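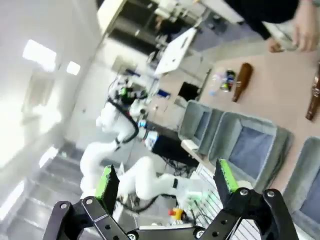

Sorting table with gray bins, brown bottle on its side.

Flendstead Shared Building – Recycling Meeting
Minutes, August
Start: 4 p.m. All tenants on the Lilden side represented, plus two from upstairs who had been told there would be cake.

1. Previous minutes
Approved after the word "disgusting" was changed to "sticky" in the paragraph on the sink.

2. Monthly total
The collection slip gives 1,823 pieces for the month. Our own tally gives 1,799. The meeting discussed the gap for longer than it deserved. The Gkikas office suggested that 24 items had been counted twice. Flindlow suggested they had been counted once, by somebody who can count. Agreed to use the slip and stop the tally, which was on the back of a pizza menu anyway.

3. Sorting at the long table
The three gray bins stay on the table for now, with nothing going on the floor. Bins against the wall were tried in the spring and people threw things at them from the doorway, with mixed results.

The handwritten signs were accepted as they are: BOTTLE, PLASTIC, CAN. A request for laminated ones was turned down on cost. A request for a nicer font was not recorded.

The upstairs tenants asked where a plastic bottle goes, given that it is plastic and also a bottle. A silence followed. Decision: BOTTLE means glass, and everything clear and squashable goes in PLASTIC. A motion to change the sign to GLASS was made, seconded and then put off to next month, as the marker could not be found.

Items should be laid out behind the bins first and picked up one at a time. Tipping a whole bag in and walking off does not count as sorting.
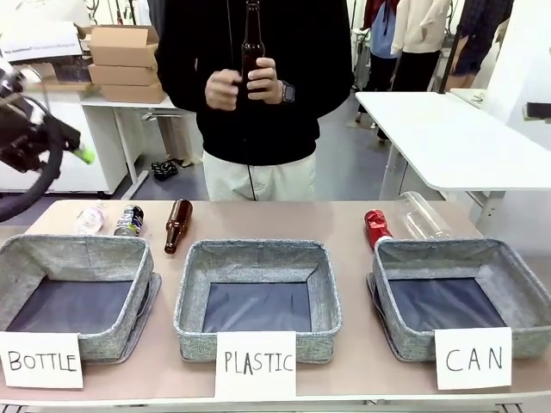 Bins and signs on the long table, all three empty. Brown glass goes on the left.

4. Cardboard
Boxes are to be flattened. This has been in the minutes since the minutes began. Flindlow pointed out that a box with its flaps open is halfway there – the meeting did not agree.

5. Deposit money
89 dollars in the tin. Proposals heard: a second long table, better coffee, a lock for the tin. The lock was approved. Coffee carried over.

6. Any other business
Jars: rinse them. Lids come off first and go in the trash until we hear back from the hauler.
The cake was store-bought and had gone before item 2. Upstairs wished this noted.

Actions
Gkikas office: buy lock, buy marker.
Flindlow: flatten boxes.
Upstairs: ask the hauler about lids.

Next meeting same time next month, same room. Bring your own chair if you want one with a back.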